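集成材の板で作る、型はめ遊びの「分けっこボード」

こんにちは。前回のフェルトのおままごと野菜の記事に、思った以上に感想をいただきました。ありがとうございます! 今回は木工寄りの話です。といっても、のこぎりはほとんど使いません。板を一枚買ってきて、磨いて、油を塗って、プラスチックの積み木を並べるだけ。それだけなのに、うちではここ最近いちばん長く遊ばれているおもちゃになっています。

もともとは、積み木を床に広げるとすぐソファの下に転がっていくのが嫌で、「載せる場所」がほしかったんです。最初はお盆を使っていたんですが、縁があると手首が当たるらしくて、子どもがすぐ縁の外に出してしまう。じゃあ縁のない、平らで、ちょっと重みのある板がいいんじゃないかと思って作り始めました。

用意するもの

・細長い板をはぎ合わせた木の板 1枚(うちはメープル)
・小さなプラスチックの積み木(色と形がいくつか重なっているもの)
・紙やすり 120番、240番、400番
・木のおもちゃに使える仕上げ用オイル
・いらない布を何枚か
・当て木(紙やすりを巻く小さな木っ端)
・滑り止めシート(好みで)

板は「Emport」という資材屋さんの端材コーナーで買いました。もっと大きな板を切ったあまりだそうで、値段は2,759円。端材にしては高い! と一瞬ひるんだんですが、メープルは堅くて重いし、角もきれいに出ていたのでそのままレジに持っていきました。パイン材ならもっと安く済みます。ただ、パインは爪で押しただけでもへこむので、積み木をガンガンぶつけるお子さんだとすぐ傷だらけになると思います(それも味、と思える方はぜひパインで)。

積み木は「Climholm」の形あわせセットを使っています。1個278円のバラ売りで、ほしい色と形だけ選べるのがありがたいところ。星、円柱、六角柱のような、上から見ても横から見ても違いがわかりやすい形がおすすめです。

板の選び方のこと

一枚板か、はぎ合わせの板かで迷う方がいるかもしれません。私は断然はぎ合わせ派です。値段もありますが、反りにくいので。前に一枚板で同じようなものを作ったときは、梅雨が明けるころには真ん中が浮いて、カタカタ鳴るようになってしまいました。あれは悲しかった……。

選ぶときは、お店の平らな床や棚に置いて、四隅を順番に指で押してみてください。ガタつかなければ合格です。継ぎ目を爪の先でなぞってみて、段差に引っかかる板はやめておきましょう。多少なら紙やすりで消せますが、堅い木の段差を手で消すのは本当に腕が疲れます。

色は明るいほうが使いやすいです。濃い茶色の板も素敵なんですけど、青や緑の積み木を置くと沈んで見えるんですよね。淡いクリーム色の木目なら、どの色を置いてもぱっと目に入ります。

作り方

1.角と縁を落とす

当て木に120番の紙やすりを巻いて、縁を斜めになでるように削ります。鉛筆の線くらいの細い面ができたら、今度は角のとがったところを丸く。手のひらでぐるっと一周さわって「痛い」と感じるところがなくなるまで続けます。私はここがいちばん好きな作業で、つい削りすぎます。

2.面を磨く

240番、400番の順で、木目に沿って磨きます。はぎ合わせの板は木目の向きがだいたいそろっているので、長いほうの辺に沿って動かせば大丈夫。円を描くように動かすと、オイルを塗ったときに渦巻きの傷が浮いてきます。やりました。しかも目立つ真ん中に。

磨き終わったら、固くしぼった布で一度拭きます。水分で木の毛羽がふわっと立ってくるので、乾いてから400番でもう一度、力を入れずにさっと。ひと手間ですが、手ざわりがまるで違います。

3.オイルを塗る

布に少しだけ取って、薄くのばします。たっぷり塗りたくなるんですが、ぐっとこらえて薄く。塗ったら40分そのままにして、表面に残った油を乾いた布で拭き取ってください。私は「Semple」の無着色のオイルを使いました。メープルの淡い色をあまり変えたくなかったので、色つきのものは避けています。

次の日にもう一度同じことをして、合計2回。あとは風通しのいいところに立てかけて、においが気にならなくなるまで放っておきます。

オイルを拭いた布は、丸めてゴミ箱に入れないでくださいね。種類によっては熱を持って燃えることがあるので、水にひたしてから捨てます。使うオイルの注意書きも必ず読んでください。

4.滑り止めをつける(好みで)

つるつるの机で使うなら、裏の四隅に小さく切った滑り止めシートを貼ります。うちは床で使うことが多いので、結局はがしてしまいました。

5.積み木を並べてみる

さあ、いよいよです! 板を平らな台に置いて、まずは自分で並べてみましょう。私のおすすめは、同じ色どうしを近くに寄せて、色ごとのかたまりのあいだに木の面を広めに残す置き方。赤と黄色は奥の左に一緒に集めて、緑は右、青は手前の左、という具合です。星も円柱も立てて置くと影が出て、形の違いがよくわかります。

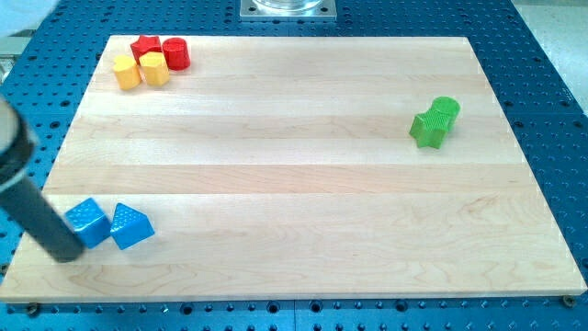

遊び方いろいろ

■ 色で分ける

いちばん簡単な遊びです。「赤いのはどこ?」「緑のおともだちは?」と聞いて、指さしてもらうだけでも十分。慣れてきたら、全部まぜこぜにしてから、色ごとに集めてもらいます。最初からきっちり分けようとしないで、赤と黄色が隣どうしでもよしとするのがコツです。「ここは赤と黄色のおうちね」と言うと、子どものほうから「まんなかに道つくる」なんて言い出したりします。

■ 形で分ける

色で分けるのに飽きたころに「じゃあ、お星さまだけ集めてみて」と言ってみてください。これが意外と難しい! うちの子は、赤い星のところに赤い円柱も一緒に連れてきてしまって、しばらく固まっていました。色のほうが先に目に入るんでしょうね。急かさずに待っていると、そのうち円柱だけそっと元の場所に戻していました。えらい。

円柱と六角柱は、ぱっと見が似ているので中級編です。目をつぶってさわってもらうと、平らな面のカクカクで気づいてくれます。

■ まねっこ

大人が先に置いて、それを同じように置いてもらう遊びです。もう一枚板があると理想ですが、なければスマホで並べたところを撮って、写真を見ながら再現してもらってもいいと思います。「緑の星のうしろに円柱」みたいに、前後に重なる置き方を入れるとぐっと難しくなります。大人がやっても、案外まちがえます(私は二回連続でまちがえて笑われました)。

■ なくなったのはどれ?

みんなで並び方を覚えたら、子どもに後ろを向いてもらって、ひとつだけ隠します。積み木の数が多いと途中で投げ出すので、最初は少なめで。隠す役をやりたがるので、そこは交代で。

はぎ合わせの継ぎ目を使う

これはあとから気づいた遊び方です。細長い板をつないであるので、よく見ると横にすーっと継ぎ目の線が走っていますよね。あれを道路や川に見立てるんです。「この線をまたがないように動かしてね」とか「川のこっちは青、むこうは赤」とか。テープで線を引いたりしなくても、最初から線があるのが便利で、一枚板にしなくてよかったと思いました。

お手入れ

ふだんは乾いた布で拭くだけ。ジュースをこぼしたら、すぐに固くしぼった布で拭いて、立てかけて乾かします。平らに置いたまま乾かすと片面だけ湿って反りやすいので、そこだけは気をつけてください。食洗機や水につけ置きはだめです。

表面がカサカサしてきたら、400番で軽くなでてからオイルを薄く一回。うちのはまだ塗り直していませんが、前に同じオイルを塗ったまな板は、年に一度くらいの塗り直しできれいなままです。

プラスチックの積み木のほうは、ぬるま湯と食器用洗剤で洗っています。表面がざらっとしたものは細かいところに汚れが入りやすいので、やわらかい歯ブラシでこすってあげるとすっきりします。

小さいお子さんのいるおうちへ

積み木が口に入る大きさだと危ないので、なんでも口に入れる時期の子にはまだ出さないでください。上の子が遊んでいるときも、下の子がいるなら大人がそばについていてあげてほしいです。それから、メープルの板はけっこう重いです。足の上に落とすと大人でも声が出ます。しまうときは大人が運んで、立てかけるなら倒れない場所に。

よく聞かれること

前に試作品の写真を載せたときにいただいた質問にも、まとめてお返事しておきますね。

板に穴をあけて、型はめにしないんですか? というご質問。考えました! 星の形にくりぬくのはさすがに手作業ではつらくて、早々にあきらめました。でも平らなままのほうが置き方が自由で、遊びの幅は広い気がしています。

板の大きさは? うちのは測らずに端材から選んだので、ぴったりの寸法はお伝えできないんですが、積み木を色ごとにまとめて置いて、間がしっかりあくくらい、と思って選んでください。迷ったら大きいほうを。

木の積み木でもいいですか? もちろんです。「Flevham」の白木の積み木も試してみましたが、手ざわりはとてもよかったです。ただ、板と色が近いので、色分け遊びなら塗ってあるもののほうが向いています。

次回は、この板と積み木をまとめてしまえる巾着袋を縫う予定です。生地はもう買ってあるので、あとはミシンを出すだけ……なんですが、そのミシンが押し入れのいちばん奥にいます。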